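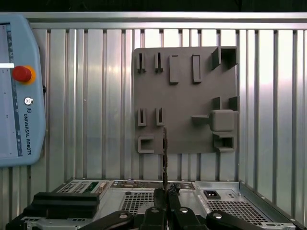 ブリンデュラ(Brindura)製作アルバム 春の部

共同工房Vallissideの奥の一角で、仕事のあとにちまちま組んでいる差し込み練習用のロボットセルの記録です。ブリンデュラというのはこのセルの名前で、意味は特にありません。語感です。最初は「壁の板のやつ」と呼んでいたんですが、工房の予約表に毎回「壁の板のやつ」と書くのがさすがに恥ずかしくなってきて、四月に改名しました。

やりたいことは単純で、グリッパでつまんだものを壁のボードの治具に差したり、抜いたり、立てたり。そこに慣れたら、手前に寝かせた金属のパソコン筐体を相手に、もうちょっと実物っぽいことをさせる。それだけなんですけど、それだけのために休日がごっそり消えています。楽しいです!

順番はだいたい時系列、ところどころ飛んでいます。ひとことメモのつもりが長くなったところはご容赦を。

ボードの取り付け、一回目

最初に付けたとき、見事に傾いてました。水平器を当てて「よし」と言った記憶はあるんですよ。たぶん水平器のほうを傾けて持ってたんだと思います。後ろの壁が波板っぽい縦リブのアルミなので、どこにでも付けられるようで意外と付けられない。ねじを打ちたいところに限って谷になっているんですよね。

取り付け、やり直し

裏に当て板を入れて再挑戦。今度はちゃんと水平。板の裏なんて完成したら誰にも見てもらえないのに、角の面取りまでやってしまった。こういうところで夜が終わる。

当て板のほう

端材箱から拾った合板です。前に誰かが何かの線を引いて途中でやめた跡があって、ちょっと気になる。消さずにそのまま使いました。

治具のラフスケッチ

チラシの裏。縦の溝のやつ、四角い棒のやつ、コップみたいなやつ、と思いつくまま描いたら統一感ゼロになりました。でも統一感がないほうが練習台としてはおもしろいはず(と自分に言い聞かせる)。縦に差すもの、横から迎えにいくもの、穴に落とすもの。姿勢がばらけていると、手首の向きを変える動きがたくさん要るので、あとで苦労するのも自分です。

溝の幅で悩んだ夜

細い溝の治具をいくつか並べてあるんですが、最初のころの試作はきつすぎて、手で押しても入らない。人間の手でだめなものをロボットにやらせてはいけない。次に作ったのはゆるすぎて、差したものがぺこっとお辞儀する。その次でやっと「すっ」と入って「す……」と抜ける感じになりました。擬音でしか伝えられないのがもどかしい。工房の机でひとりで「すっ」「す……」と言いながら抜き差ししてたら、隣の旋盤の人に心配そうに見られました。

試作の墓場

お菓子の缶に入れてあります。捨てればいいのに捨てられない。たまに開けて、ああこの角度はだめだったなあ、と思い出す用。Chantharasriの缶なので開けるとまだうっすら香辛料のにおいがします(工房の向かいの食料品店です。揚げ餅がおいしい)。

灰色にした理由

ほとんどの人に「なんで全部灰色なの」と聞かれるので先に書いておきます。板も治具も同じ灰色、つや消し。見た目は地味ですが、後ろのアルミの壁がとにかくぎらぎら光るので、手前くらいは静かでいてほしかったんです。最初は治具だけ黄色にする案もあって、実際に塗ってみた端切れもあります。かわいかったです。かわいかったけど、目がちかちかするので没。

壁のぎらぎら対策(未解決)

照明の向きを変えたり、紙を垂らしたり、いろいろやっています。紙は換気扇を回すとひらひらして、カメラ的にはもっとひどいことになりました。今のところ、時間帯を選ぶのがいちばん効きます。夕方がいい。夕方しか来られないのでちょうどいい。

ティーチペンダントの居場所

ユニバーサルロボットの水色のペンダント、最初は机に寝かせて使っていて、そのたびに工具の下敷きになってました。いまは立てて置いてます。立っているだけで、赤い非常停止ボタンにすっと手が出る。これ、やってみるまでこんなに気持ちが違うと思わなかった。腕が動いてるあいだの安心感が段違いです。前は止めたいときに上のものをどけるところから始まってたので、今思うとぞっとします。

非常停止の練習

新しい動きを試す前に、かならず一回押すことにしています。低い速度で動かして、押す、止まる、解除する。地味ですけど、体が覚えてないといざというとき手が出ないので。工房の見学に来た小さい子に「おしていい?」と聞かれて、いいよと言ったら満面の笑みで押してました。いいテストになりました。

ペンダントの画面とわたし

プログラムの名前を適当に付けるくせがあって、一覧が「test」「test_ok」「test_ok2」「hontoni_ok」「kyou_no」みたいなことになっています。「hontoni_ok」が本当にOKだったことは一度もありません。見かねた工房仲間に命名ルールの紙をもらって壁に貼りました。守れているかというと、うん。

グリッパの指先

黒いグリッパの先に何を付けるか問題。ゴム板を貼ったり、溝を掘ったり、ずいぶん寄り道しました。やわらかいと物に優しいけれど、差し込むときにぐにゃっと逃げる。硬いと逃げないけれど、ちょっとずれただけで「ごつん」。Usitzという小さな部品屋さんのサンプルセットを取り寄せて、片っ端から試しました。硬さ60のシートと40のシートがあって、40は消しゴムみたいな触り心地で触っているぶんには最高なんですが、薄い物をつまむと角度が決まらない。しばらく60で行ってます。

Usitzのサンプル帳

角を丸くした小さい四角がずらっと綴じてあって、見ているだけで楽しいです。名刺入れみたいなケースに入ってくるのもいい。部品屋さんの、こういう細かいところの気合いが好き。

指先の貼り直し

両面テープで貼ったら、抜くときの力でずるっと動きました。そりゃそうだ。接着剤に変えたら今度は剥がせない。いまはねじで留める小さな受け皿を間にはさんでいて、交換がずいぶん楽になりました。受け皿を作るのにまた一週間かかりましたけども。

最初の「差せた」

金曜の夜でした。縦溝の治具に、ゆーっくり降りていって、縁にちょっとだけ触れて、それから入った。ほんとうにそれだけなのに大声が出ました。工房に残ってた人たちが寄ってきて、もう一回やって、と言われて、もう一回やったら外しました。そういうものです。

外したときの跡

治具の縁に白い擦り傷がつきます。最初はいちいちへこんでいたんですが、どっちにずれる癖があるか傷でわかるので、だんだんありがたくなってきました。やすりで消すのをやめて、ときどき鉛筆で印を付けています。

68回の日

休日に一日かけて、同じ溝に差して抜いてをくり返しました。紙に正の字を書いて、68回。そこでお腹がすいてやめたので、半端な数です。記録の紙に揚げ餅の油がついてるのはそのせい。途中で一度、つまんだ物が指の中で少し回っていて、腕はぜんぜん悪くないのに全部外れる時間帯がありました。つまみ直しの動作を間に入れたら落ち着いたので、いまはそれが標準です。

つまみ直し台

治具とは別に、ただ一回置いて持ち直すためだけの台。はじめは「こんなの甘えでは?」と思ってたのに、入れたら全部がうまくいって、もっと早くやればよかったです。甘えよう、どんどん。

横向きの棒

ボードの右のほうに、角の丸い四角いブロックから横に角棒が生えている治具があります。個人的にいちばんのお気に入りで、いちばん嫌いなやつです。上から行けない。横から行くと手首がぐるんと回って、配線が突っ張る。この棒のせいでケーブルの取り回しを全部やり直しました。でも形がかわいい。蛇口みたいで。

ケーブル、やり直し前

見せたくないけど記録なので。結束バンドで要所をぎゅうぎゅうに縛ってました。きれいにまとまった!と喜んだのもつかの間、手首を回したらぴーんと張って、そこで止まってくれたからよかったものの、危なかった。

ケーブル、やり直し後

面ファスナーに変えて、わざとたるみを残しました。見た目はちょっとだらしない。でも動かしてみるとこのだらしなさが正解で、腕がどの向きに行ってもふわっとついてきます。

四角いコップ

左下のカップ型のホルダー。ここは穴が広いので、正直かなり雑に入れても入ります。難しい治具で連敗したあとはここに寄って、気分を立て直してから帰ることにしています。ロボットのためじゃなく、わたしのための治具ですね。

真ん中の空き地

ボードの真ん中には何も付けていません。よく「もったいない」と言われるんですが、ここがないと腕が治具の間を渡るときに窮屈で。一度ここに引き出し式の治具を付けようとして、通り道がなくなって、その日のうちに外しました。広場って大事。町づくりゲームみたいなことを言ってますけど。

角のでっぱり

右上の角にある箱っぽい金具のところ、前にせり出してます。何度かひじをぶつけました(ロボットのひじじゃなくて、わたしの)。スポンジを巻こうかなと思いながら、まだ巻いてません。

パソコン筐体、来る

手前に寝かせている銀色の筐体です。工房の棚の整理のときに「誰かいる?」と回ってきたので、はいはいはい!と手を挙げました。ずっしりしてて、鋲の感じとか、穴あきの通気口とか、いかにも機械って顔をしているのがいいんです。置いた日はうれしくて、何もせずに眺めて帰りました。

筐体の固定

重いから動かないだろうとたかをくくっていたら、押し込む動作で少しずつ奥へ逃げていきました。毎回ちょっとずつなので気づかない。終わりのほうになるほど成績が悪くて、腕の温度のせいかな、電源かな、とさんざん悩んで、定規を当てたらぜんぜん違う場所にいた。犯人は筐体でした。いまは天板の下に滑り止めを敷いて、端を当て木で押さえています。

あの黒いフォーム

筐体の上の左寄りに、黒い四角いフォームを置いてあります。触るとむにっとする。

コネクタまわりの作戦会議

奥のほうに小さいコネクタや差し込み口が並んでいて、最終的にはこのへんに手を出したい。ただ、どれも小さい! ボードの治具がどれだけ親切に作ってあったか、ここに来て身にしみます。縁に面取りもなければ、まわりに余白もない。いまの指先だと隣にぶつかるので、細い指を設計中です。紙で作った型を当てて、いける、いけない、いける気がする、をやっています。

電源インレット

右のほうの黒いインレットは、小さいコネクタに比べたらずいぶん大きくて、最初の目標にしようかなと考えています。もちろん通電はしません。プラグ側をどう持たせるかで止まっていて、ケーブルの重さで先っぽがお辞儀するんですよね。ケーブルを上から吊るか、短く切ったダミーにするか。ダミーのほうが安全だし楽なんですが、吊るほうがそれらしくて、悩ましい。

通気口の穴との戦い

穴って、細いものの先が引っかかるんです。四角い穴も丸い穴もあって、どっちも引っかかる。筐体の上を低く横切る動きを作ったら、途中で「かっ」と止まって心臓に悪かったので、移動のときは必ず一度上に逃げる約束にしました。遠回りでも静かなほうがいい。

手首のカメラ、向き調整

指先とその先がいっぺんに入る角度を探して、薄い板をはさんでは抜き、はさんでは抜き。グリッパの根元を写しすぎると前が見えなくて、前を写しすぎると何をつまんでるかわからない。結局、下のほうに黒いリンクが左右から入ってくるくらいのところで落ち着きました。ねじの頭がぴかっと光るのが気になるといえば気になるので、そのうち黒いねじに替えるかも。替えないかも。

工具置き場が育つ

セルのまわりに六角レンチがどんどん増えていきます。買った覚えがないのに増える。借りたものが混ざっていそうなので、心当たりのある方はお持ちください。青い柄のは私のです!

速度の話

見に来た人がよく「もっと速く動かないの?」と言います。動きますよ、動きますけど、まわりに人がいる工房で、わたしの作ったプログラムですから。ゆっくりでいいんです。ゆっくり降りていって、入るかな、入るかな、とみんなで息を止めるのがこのセルのいちばんいい見どころだと思ってます。

見学の夕方

3人で見に来てくれたご近所さんたち、気がついたら治具ごとに「推し」を決めて応援していました。縦溝派、コップ派、蛇口派。蛇口派の人は最後まで報われなかったので、次までに何とかしたい。差し入れの揚げ餅、ごちそうさまでした。

ノート

座標のメモと買い物メモが同じページに書いてあるので、あとで読むと「高さ、もう少し上。牛乳」みたいなことになっています。分けたほうがいいのはわかってます。

失敗集より、ひとつだけ

抜いたつもりで抜けてなくて、そのまま横に動いて、治具の片側がぽきっと。折れた音って小さいんですね。しばらく何が起きたかわからなくて、床に落ちた灰色のかけらを見てから悲鳴が出ました。それ以来、横に動く前に少し持ち上げて、手ごたえを見てから行くようにしています。折れたところは根元を太らせて作り直しました。

根元を太らせた版

ぽってりして、ちょっと頼もしい。溝のまわりだけ左右で太さが違うのは、片方しか折れなかったからという雑な判断です。

ボードの掃除

刷毛でさっと。つや消しの灰色って、指の脂が意外と目立ちます。来るたびに掃除していると、治具のゆるみにも早めに気づけるので、準備運動がわりになっています。

これからやること

細い指の試作。インレット用のダミープラグ。蛇口の治具に安定して差せるようにする(蛇口派のみなさん、お待たせしています)。プログラムの名前を直す。壁のぎらぎらをどうにかする。角のでっぱりにスポンジを巻く。上のふたつ以外は、去年のリストにも書いてありました。

質問されたので追記

工房の掲示板で聞かれたことをここにも。

治具のデータはほしい人にはお渡しします。ただし溝の幅はうちの指先に合わせてあるので、そのまま使うと「すっ」が「ごりっ」になるかもしれません。まず溝ひとつ分だけ作って、手で試すのをおすすめします。

ロボットなしで遊べるか、という質問もありました。遊べます! 目をつぶって、菜箸でやってみてください。かなり難しいし、腕の気持ちがわかってきます。うちではこれを菜箸杯と呼んでいて、いまのところわたしは予選落ちです。

触りたい方は、Vallissideの予約表で「ブリンデュラ」と書いてある枠にどうぞ。動かしているあいだは床の線の内側に入らないこと、袖の広い服は避けること、それだけお願いします。あと、お菓子の缶は開けてもいいですけど、中身は食べられません。

細い指の写真は、できたらこのページの下に足していきます。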